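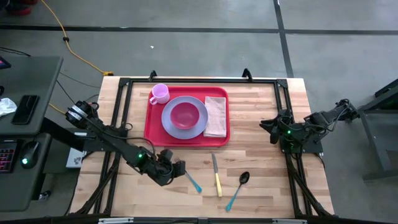
Fig. 2. Tray with cup, plate, bowl and napkin in place; cutlery still to go on.

4. Laying the tray

This section covers the one-person meal tray in the Pumer children's tableware set. It replaces the older sheet, which promised a perfect tray every time and left out most of what goes wrong.

You will need the tray, a cup, a plate, a bowl, a cloth napkin and one each of knife, fork and spoon.

4.1 Put the tray on a flat table with a long side facing you. The rim is shallow. It will hold back a few drops, whatever the box says about spills.

4.2 Set the plate down first, a little left of the middle, and leave a clear strip on the right for the napkin.

4.3 Stand the bowl on the plate. It doesn't lock into anything. If it ends up slightly off centre, as in Fig. 2, leave it until the rest is laid and nudge it then.

4.4 Place the cup in the upper left corner. The handle may point left, but check that it isn't hanging over the rim. In Fig. 2 the cup pokes a little past the top edge of the tray, and it should be drawn in before anyone lifts the tray.

CAUTION: Do not carry the tray with a full cup in the corner. Fill the cup at the table. We suggest no more than 100 ml for small children.

4.5 Fold the napkin into a narrow rectangle and lay it upright beside the plate. Creases don't matter. The old sheet asked for ironing, and we can't think why.

4.6 Lay the cutlery out on the table below the tray, spaced apart so that each piece can be picked up singly. From left to right: fork, knife, spoon.

4.7 Move the pieces on to the tray one at a time. Take them by the handles if you can and keep fingers off the parts that go in the mouth. Rest the knife and spoon on the napkin and put the fork to the left of the plate.

Note: The fork and spoon have teal handles and the knife a pale yellow one. Some sellers call this a learning aid. We have seen no sign that it teaches anybody anything, though it does make the knife easy to find in a drawer.

4.8 Lift the tray slightly at both ends. If the bowl slides, put the tray down and start again from 4.3.

Replacement cups and bowls are sold by Sachdeva of Tutdale. "Unbreakable" on their label should be read with some caution.

Text revised by Shalini Dhillon, March 17, 2023. For washing and storage, see section 5.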